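Corholm Hand-Held Gripper Kit: Set-up Guide
Section 6. Recording demonstrations for the oven task

Necati Demirtaş, Jellevden lab

This section covers recording at the bench with the hand-held gripper. It assumes the camera has been calibrated (Section 3) and that the finger markers have been checked (Section 4). Training and evaluation on the arm are in Section 8.

The task is a pick from inside a toaster oven. The operator brings the gripper in over the open door, takes a piece of bread or dough from the wire rack, draws it out and sets it down on the tabletop. The policy sees only the images from the gripper's own camera, the finger opening and the recovered motion of the gripper. It gets no view from the side and no position for the oven. The recordings therefore have to carry all the variety we want the policy to cope with.

6.1 Preparing the bench

1. Clear the tabletop in front of the oven to the full swing of the door, plus a forearm's length.
2. Set the oven on the table with the cord running out the back. Check that it can't tip when the door is pressed lightly at its outer edge.
3. Hang the black cloth behind the oven. The cloth may be creased. Fix the foam letters to it and leave them on for the whole session. Motion tracking needs features in the background and will drop out against plain black fabric.
4. Leave a few small objects on the table near the oven. A bottle and a couple of containers will do. Move them between batches, not within one.
5. Turn on the overhead lights. If there is a window, pull the blind down on bright afternoons.

Caution: Heated recordings are not part of this procedure. The finger pads are soft and will mark against a hot element or a hot rack. If the oven has been run for any reason, leave the door open and wait until the rack can be touched with a bare hand before starting.

Caution: Don't lean on the open door or rest the gripper's weight on it. The glass is not a work surface.

6.2 Checking the gripper

1. Wipe both orange pads with a damp cloth and let them dry.
2. Look at the square marker on each finger. Replace any marker that is lifting at a corner, or that has crumbs or grease on the white part.
3. Open and close the fingers fully, twice, with the camera recording. The Loton software uses this clip to find the widest and narrowest openings. Without it the session can't be processed.
4. Play the clip back. Both markers must stay in view the whole way through. If one disappears at full opening, loosen the camera mount, tilt it down slightly and repeat the clip.
5. Tighten the finger screws by hand with the short driver. Do not use the powered one.

Note: A fingertip showing at the bottom of the picture does no harm. A sleeve does, particularly a patterned one, as the tracker will hold on to it. Roll sleeves to the elbow.

6.3 Recording the mapping clip

Record one mapping clip before any demonstrations, and another whenever the oven, the cloth or the table has been moved. Small objects can be moved without a new map.

1. Start with the gripper at chest height, facing the oven.
2. Move slowly left and right across the width of the table, then up and down. Keep the oven in view for most of the clip.
3. Bring the gripper toward the oven opening and back out again. Do this from the left and from the right.
4. Finish where you started, and hold still for a few seconds before stopping.

If Loton reports a broken map, record the clip again at half the speed. Don't try to repair it by joining two clips.

6.4 Recording demonstrations

One batch is 50 demonstrations. Change operators after each batch.

1. Open the oven door and put one piece on the rack. Vary its position and the direction it faces each time. Place some pieces near the front opening and some well back.
2. Hold the gripper away from the oven with the fingers open.
3. Start recording.
4. Approach in one smooth movement. Tilting the wrist is fine and is encouraged, provided the opening stays in view.
5. Lower the fingers until the pads are on either side of the piece. Close until it stops sliding, and no further. Fresh dough will take a dent from the pads long before it would slip.
6. Lift clear of the rack before pulling back. Dragging the piece across the wires is the most common fault in our rejected clips.
7. Set the piece down on the tabletop, open the fingers and back away.
8. Stop recording.

Keep clips in which the first grasp misses and a second one succeeds. Delete clips in which the piece is dropped on the floor, the other hand comes in to help, or the door moves.

Note: The inside of the oven is much darker than the table. The camera will adjust as it gets close, and the picture may brighten for a moment. Leave exposure on automatic. In August we recorded one batch with fixed exposure and the rack could hardly be made out.

6.5 Checking a batch

1. Copy the clips to the Yazıcı drive before clearing the card.
2. Run the tracking step in Loton. Clips that lose tracking are listed in red.
3. Open any red clip and find where tracking failed. If it failed inside the oven in several clips, add another foam letter to the cloth directly above the opening and record a fresh mapping clip.
4. Write down the operator, the oven position and anything changed from the previous batch.

6.6 How much data to collect

For the current version of the task we trained on 318 demonstrations, after rejects were taken out. Adding more clips from a single oven position made little difference to us. Moving the oven and redoing the map helped a good deal more, even though it is tedious. The weak point remains pieces sitting far back on the rack, where the policy tends to close early. If time is short, spend the last batch on those.

We have not tested ovens with a drop-down rack or with doors that hinge at the side. The approach path in 6.4 assumes a door that opens downward, toward the operator, and the steps would have to be rewritten for anything else.

6.7 Positioning before the approach

At the moment before the approach, the oven opening should be near the middle of the picture, with a finger to either side and both markers readable. The wide lens bends straight edges and darkens the corners. Do not crop or flatten the clips before loading them, as Loton applies the lens correction itself using the file from Section 3.
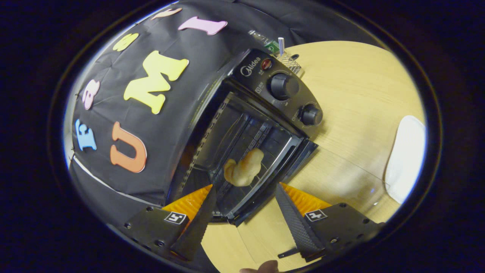
If the lens has been removed or refocused after calibration, go back to Section 3 and repeat it before recording another batch.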